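Lova Memorial Register, Model 724

The Lova 724 is a post-bound condolence register for funeral homes, chapels and community halls. It is supplied by Gorora from the Grukdale warehouse and replaces the earlier sewn edition.

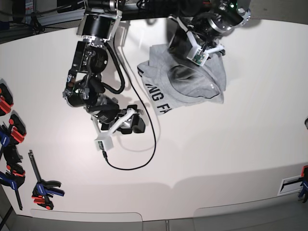

## Specifications

- Capacity: 776 signature lines
- Paper: acid-free, cream, ruled on both sides
- Binding: removable posts, black
- Cover: cloth over board, grey or navy
- Carton quantity: 10

Refill leaves are sold separately. They do not fit the Sarmiento series, which uses a wider post spacing.

## Cover cloth
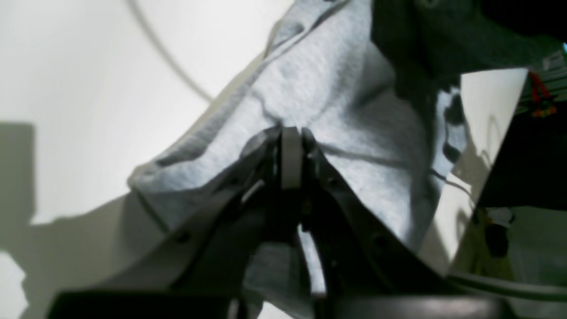
The grey cover is a flat-woven cotton with a stitched edge. It is colourfast and accepts foil stamping of a name and dates. Fleece of the kind shown, light grey and crumpled into folds, is not suitable as a cover material, as foil will not bond to a raised pile. Families wanting a softer finish can order the navy cloth, which has a brushed surface and takes blind stamping only.

## Display and storage

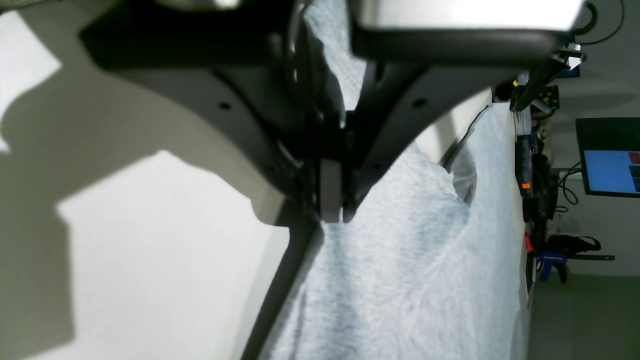
The register should lie flat and fully open during visitation. Use the ribbon to hold the current leaf. A light grey, fuzzy fabric like this one can be laid beneath the book on a polished lectern to limit scuffing. Store closed, away from direct sunlight, with the posts tightened by hand.

## Ordering

Quote part 724-G (grey) or 724-N (navy). Stamped covers are not returnable. Orders over $3000 are delivered free of charge.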